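4. Publishing a party gallery on Usell

Use this section once your event has been approved by the venue and you have the guest list to hand.

4.1 Upload your pictures

1. Sign in and open Galleries, then New.
2. Type the event name and venue, for example Trunby Launch Night, Bostadside.
3. Drag in your files. The limit is 173 pictures per gallery.
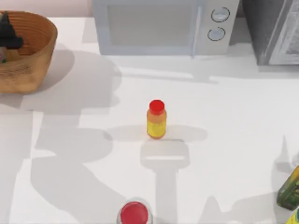
4. Wait for the green bar to finish before closing the page.

Note: if the upload stops with error 629, sign out and start again from step 1. Pictures already loaded are kept as a draft.

4.2 Captions and names

5. Click a picture and type the caption. Names go left to right.
6. Tick Credit and pick the photographer. If the name is missing, ask Poppy Kershaw to add it.
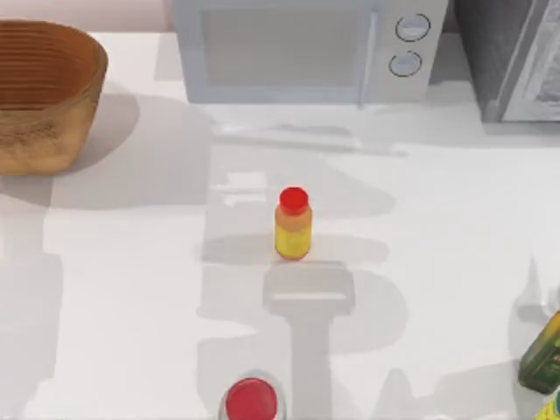
Usell Nightlife Desk - Galleries and Listings

7. Save the gallery. Captions can be changed later, but the web address can't.

Caution: don't tag anyone who asked at the door to be left out. Kelly Stockdale holds the list.

4.3 Choosing a cover
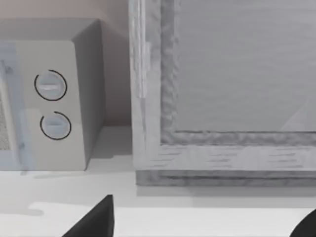 8. The cover is cropped to a square on phones, so pick a picture with its subject near the middle. Drag the crop box until nothing important is lost. With a shot like the microwave one, where the door runs off the left side, centre the box on the two round knobs instead. Press Set cover, then Publish.

Last changed 7/23/23, Colin Pilkington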